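Wostell solid wood worktable, long-term review

I've been putting off writing this one up because I wanted to live with the table for a proper stretch first. Four months in, then, and I'm as pleased with it as I was the evening we screwed the legs on - possibly more so, now that it has a few marks of its own.

For anyone who hasn't come across them, Wostell sell a plain wooden worktable in two lengths. You get the top, four legs, a bag of bolts and one sheet of instructions. No drawers, no shelf, no clever hidden socket. Mine is the longer one, 179 cm, and it cost me 623 euros with delivery to Uibo. That is a lot of money for a flat surface and I did dither over it for most of the winter. I finally ordered in March after trying Ülle Kivi's, which she uses for cutting out curtains, and leaning on it with my whole weight while she made the coffee. It didn't budge!

Putting it together

Easy, but get a second person. The top is heavy and you want someone on the other end when you turn it over. Gediminas Kairys came round to help me and we were finished in well under an hour, including the ten minutes we spent with one leg on back to front (the instructions show the bracket from underneath, so look at it twice). The bolts go into metal sleeves and they bite beautifully. I've tightened them once since.

One of the four feet needed winding down a bit for my floor, which slopes towards the window. The adjusters are fiddly to turn by hand once the table is standing, so do that part while it's still upside down if you know which way your floor goes.

The top

I love it. It's pale wood in long planks running the length of the table, and the grain is left open enough that you can feel it under your palm. It came with one coat of oil on. I gave it two more before using it and I'd advise you to do the same, as the first coat is thin and drinks up anything you spill. I know this from a cup of tea.

It does mark. If you want a surface that looks untouched in a year's time, buy something with a laminate top and be happy. Mine has picked up some faint dark stains and a scattering of little specks, and I've stopped minding. A rub with a fine pad and a dab of oil lifts the worst. Gintarė Laur, who has the shorter version in her kitchen, sands hers all over every spring and swears it comes up like new, but I haven't got the patience.

What really sold me is how nicely small things sit on it. My old table had a glossy finish and a bowl would go for a walk if you stirred with any enthusiasm. On this one, a light little bowl stays put. Tall, tippy things are fine too - the planks meet so closely that I can't find a ridge anywhere, so nothing rocks on a join.
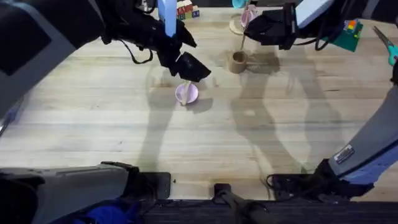
The top in use, with the lavender bowl and a cardboard tube on it.

Light is the other thing. A pale top bounces a surprising amount of it back at you, and I've moved my lamp further away than I had it before. You do still get shadows across the middle if something is between the lamp and the wood, so think about where yours will hang.

Niggles

The edges are a touch sharp for my forearms. I took them down with a bit of sandpaper and wish Wostell had done it at the factory. There's also no lip or groove at the back, so pencils roll off if they get a run at it. And the oil they recommend is their own and pricey. I've been using Clurnen instead, which smells better and seems to go on just the same.

I asked in the shop about a matching shelf to go underneath and Efraín Ríos there told me one is planned, with no date yet. I'd buy it tomorrow.

Would I get it again?

Yes, and in the same length. I did look hard at the Skulladora bench, a lovely-looking thing with a vice at one end, but it's narrower and I'd have bashed my hip on that vice daily. If you do proper woodwork you may well feel the other way about it. For mixing, sticking, sorting, cutting out, potting up and generally spreading yourself about, the Wostell is a joy.

Measure your stairs before ordering. The top doesn't fold or split, and ours went round the landing with a finger's width to spare.

Reet Grigaitė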